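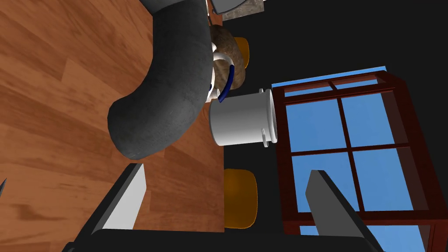
A curved grey hose above a wooden surface.

Household Repair Evenings Return to Buvesholm

The Buvesholm Residents' Association is pleased to confirm that its household repair evenings will resume in September at the Luo Street Hall. Sessions will begin at 7 p.m. and are open to all residents of the district, including those who have not attended before.

The programme will again be led by Pascal Kramer, formerly of the Clenditz workshop. Subjects will include dripping taps, blocked sinks, sticking doors and the safe changing of plugs and fuses. Gas appliances cannot be dealt with at any session.

Places are limited to 22 each evening and must be booked in advance. The charge remains £3, payable at the door. Residents may bring one small item for advice, provided that it can be carried by one person.

The Association received 407 replies to its spring survey and thanks all those who took part. A summary is available from the Grirora Road office. Bookings and questions about access should be addressed to Sibusiso Adams at the same office.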